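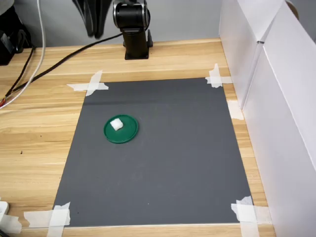

Workshop Tips: Living With a Robot Arm

Bolt the arm down before you do anything else. Clamps feel fine right up to the first fast move, and then you own a very expensive hammer. We used a square mounting plate on the Kumevlow build and stopped thinking about it, the highest praise I can give hardware.

Lay a dark, dull sheet over the work area. Shiny wood grain confuses a camera and, after a long evening, me. Masking tape holds it nicely. Cross two strips at a corner and it will outlast your interest in the project. Use too much and it will outlast the table.

Start with something soft. If you drive the fingers 65 millimeters too low into a small foam block, you have a dented foam block. Do the same with a socket wrench and you have a shopping list.

A plastic lid makes a good target. It has a rim, it's a different color from the mat, and the kitchen at Umonham had a drawer full of them with no matching tubs. Don't return it to the kitchen afterward.

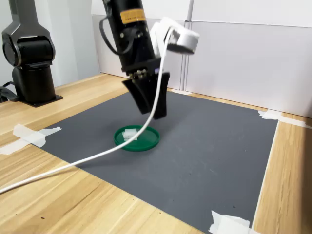 Page last changed: October, revision 2516

Cables. Give the wrist camera enough slack for every pose, then look at where the slack goes. A long white cable in a lazy loop past the fingers is easy to see and just as easy to grab. Run the arm through its full reach at crawl speed and watch the cable, not the gripper.

Two arms on one table need two home positions that can't meet. Write them on the wall if you must.

Our speed cap is 2000 in the Panano settings file. Somebody will suggest 3000. Let them stand next to it first - with their coffee.

Old tape comes off wood more easily if you pull it back low and slow. Leftover gum: a little cooking oil, a rag, ten minutes. Keep the oil off the mat, or you'll be taping down a new one.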